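Collecting demos for kitting: how messy do you start?

erketti_joe wrote:
Okay, looking for opinions before I burn another week. I'm teleoperating a two-arm cell to gather examples for a kitting policy (one board plus two harnesses into the middle tray, over and over). I've got 100 episodes so far and the policy does fine until a cable lands in a shape it hasn't met, and then it just hovers. Drives me nuts!
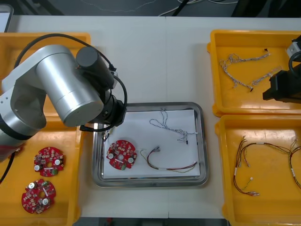 My question is how much to shuffle between episodes. Right now I reset everything by hand every 5 runs and otherwise let the parts lie where they fall. The red round boards are easy, they only really differ by rotation. It's the gray twisted bundles that kill me, because a loop like the one in the metal tray never comes out the same way twice, and I can't decide if that's good variety or just noise.

Sornari wrote:
Good variety, keep it. I'd shuffle every single episode though. Five in a row from nearly the same start is basically one episode with extra disk space.

chisholm_k wrote:
Disagree with Sornari. I did full shuffles back in February and my operators got slow and sloppy, lots of regrasps. The policy learned the regrasps beautifully, lol. Consistent hands first, then mess.

Sornari wrote:
So throw out the sloppy ones? That's a labeling problem.

chisholm_k wrote:
Sure, if you've got somebody to watch them all. I don't.

erketti_joe wrote:
It's just me and Kieran Tunstall on the sticks, and we grab the harnesses in totally different places (he goes for the connector, I go mid-cable). Should we pick one?

Lilley wrote:
Pick one!! Mixed grasps hurt us way more than the shuffling did. Try 4 fixed starting layouts per harness, same grasp, then loosen up.

erketti_joe wrote:
Fine, connector it is. Kieran's going to be unbearable. I'll post the numbers when I have them.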